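Tetsuya Nagano has entered 205 giveaways since April and won five of them. His best prize so far is a slow cooker from Naden, a kitchen shop in Condcombe.

He keeps a list of closing times and checks it at breakfast. Most contests ask for a comment or a tagged friend. He skips any that want a card number.

Ayane Arai runs the monthly draw at Naden. The last one drew 1034 entries, and 23 were thrown out for coming in twice under the same address.

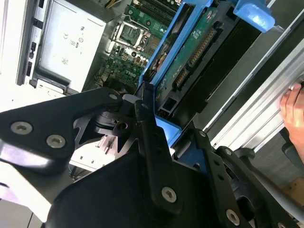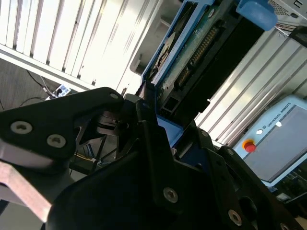 Arai says winners lose prizes mostly by missing the email. Naden gives them five days to reply, then draws another name. Nagano now has a separate inbox for contests and looks in the junk folder every night. He would like to win a computer next. Small silver screws like the ones in both photos don't put him off, and he would do his own repairs.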